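Pre-training checklist for image classifiers, with reviewer comments
Celtton model review, February round

Project checked: Zilar, a small network that sorts containers by type. Mark each item pass, fail or open.

1. Data split
Status: pass
Training and test images come from separate sessions. Near-duplicates were searched for across the split and 19 were removed.
Comment: run the search again whenever new images are added.
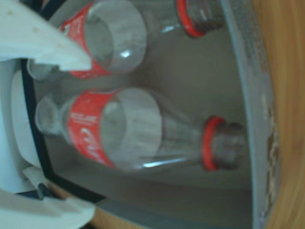
Photo: Wurkden image library

2. Labels
Status: open
Two people labelled the same sample without seeing each other's answers. They disagreed on nearly 40 items, mostly glass against clear plastic. The written rules don't say what to do when only the base is visible.
Comment: add a rule and relabel the sample before the next run.

3. Starting weights
Status: pass
The random seed is stored with each run. Weight scale was checked layer by layer, and no layer starts with outputs near zero.

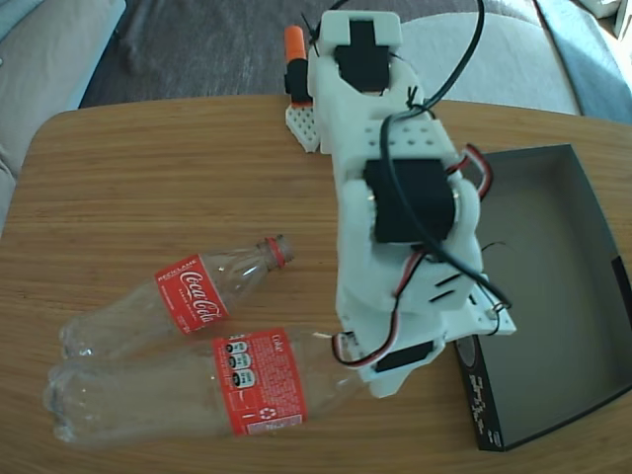
Input scaling was checked next, and it failed. The training code subtracts the mean from each colour channel and the test code doesn't. The effect is largest on pictures dominated by pale tones, such as a white plastic arm on a light wooden table, where the two versions of the same input end up far apart. Fix the test code and repeat the baseline.

4. Loss curve
Status: pass
Loss fell steadily for 30 epochs. Validation loss levelled off earlier, so the saved checkpoint is not the last one.
Comment: note the chosen epoch in the run log. It is missing at present.

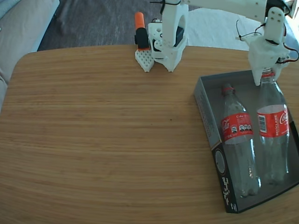 5. Distance measure
Status: open
Nearest neighbours are found with squared Euclidean distance on the raw feature vectors. Vector lengths vary a lot between classes. Try cosine distance on the same vectors and report both.

6. Repeat runs
Status: fail
Only 2 seeds were used. The gap between them is larger than the gain claimed over the baseline.
Comment: Dambrauskienė to add more seeds and send the full table, including bad runs.
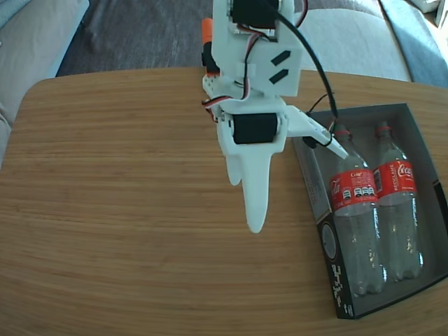 White arm with black servo motors, over the table.

7. Storage
Status: pass
Checkpoints open on a clean machine. Package versions are listed in the project folder.

Result: not ready for the full training run. Items 2, 5 and 6 and the scaling fix go back to review.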